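Clandau to switch seven streets to Saturday-night water shutoffs

5/4/18

Residents in the hillside part of Clandau will have their water turned off overnight on Saturdays while crews replace the old main under Geum Road, the town's water office said this week. The work starts later this month and is due to end in September.

The shutoffs will run from 11 p.m. to 5 a.m. They apply to Geum Road itself and to six smaller streets that branch off it above the post office. Homes below the post office are fed from a different line and will not be affected.

The pipe being replaced is cast iron and has been in the ground for 60 years. It has broken 4 times since last fall. The worst of those breaks, in January, closed the road for two days and left the elementary school without water on a Monday morning. The school sent its students home at ten.

Na-rae Chae, who runs the water office, said repairing the line one break at a time no longer made sense. "We dig it up, we put a clamp on it, and the next weak spot goes a month later," she said. "The clamps are fine. The pipe between them is the problem."

The new main will be ductile iron, laid in the same trench where possible. At the bend near the bus turnaround it will move closer to the curb so that future crews can reach it without closing both lanes. The contractor is Vastus, which did the storm drain work by the market two years ago.

Vastus will work on one stretch of 100 yards at a time. During the day the water stays on through a temporary line laid along the sidewalk. The Saturday shutoffs are needed to join each finished stretch to the rest of the system, and the office expects that some weekends will be skipped when there is nothing to join. A notice will be posted by Thursday noon in any week with a shutoff. If there is no notice, the water stays on.

Residents were first told in March that the work would be done on weekday mornings. That plan drew complaints from the two bakeries and the hair salon on Geum Road, and from families with small children. At a meeting in April most of those who spoke asked for nights instead. The water office agreed, although night work costs more.

People in the affected homes are asked to fill a few pots or a clean bucket before 11 p.m. for drinking and flushing. Water heaters with a tank can be left on, but the office recommends turning off the small on-demand type until the supply is back. Washing machines and dishwashers should not be set to run overnight. 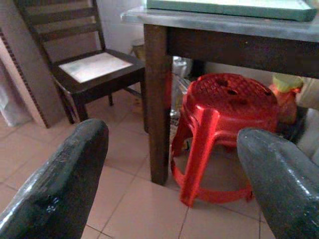 A red plastic stool at a dark wooden table.

When the water comes back it may be cloudy or brown for a short time. The office says to run the cold tap in the kitchen or bathtub until it clears, and to hold off on hot water and laundry until then. Screens on faucets may catch bits of rust in the first weeks and can be unscrewed and rinsed. Anyone whose water is still brown by noon on Sunday should call.

For those who cannot go without water overnight, including people who use medical equipment at home, the town will deliver sealed five-gallon jugs on Saturday afternoon. Requests have to be in by Friday at 4 p.m. Seven households have signed up so far. A standpipe will also be open all night in the post office parking lot - bring your own containers.

I-seul Ban, who owns the larger of the two bakeries, said the night schedule was better but still left her with a problem. Her bakers start at three on Sunday. "We'll mix with stored water and wash up after five," she said. "It's doable. I would not want to do it every week for a year." She has bought two food-grade tanks and said she has asked the town whether it will cover part of the cost.

Chae said the office had received the request and would answer it this month. There is no existing program for that kind of payment, she said, but businesses that lose trading hours can file a claim using the same form that was used during the storm drain work. The form is at the front desk of the town hall.

Parking will be banned on the uphill side of Geum Road for the full length of the project. Cars left there after 7 a.m. on workdays will be moved to the lot behind the old Jadel warehouse, and owners will not be charged for the first move. The number 9 bus will stop at the foot of the hill on days when the turnaround is closed. Trash pickup stays on Tuesday, but residents of the two dead-end streets at the top should carry their bags down to the corner.

The project also includes new shutoff valves at each side street, which the present line does not have. At the moment a break anywhere on the hill means closing the whole main, and 900 people lose their water. With the new valves, crews should be able to close off one or two streets and leave the others running.

Homeowners are responsible for the pipe between the meter and the house, and this part is not included in the job. The water office will, however, note the material of each service line as the meters are reconnected and send the results by mail. Owners who want to replace their own section while the street is open can get a price directly from Vastus. They will need a permit, and the town has agreed to waive the permit fee until the work ends.

Paving will be temporary at first. The trench will be filled with gravel and a thin layer of asphalt, left to settle over the winter, and given its final surface next spring. Drivers should expect bumps, mostly near the bus turnaround, where the old and new trenches cross.

The water office is open weekdays from 8:30 a.m. to 5 p.m. and will have a crew member answering the phone through each Saturday shutoff. A map of the affected streets is posted outside the office and at the library.

Recent items
Library to stay open until 8 p.m. during exam weeks
Geum Road bakery wins permit for sidewalk tables
Storm drain by the market passes second inspection
Jadel warehouse sale put off again
Bus 9: new weekend timetable
Street sweeping dates for the lower town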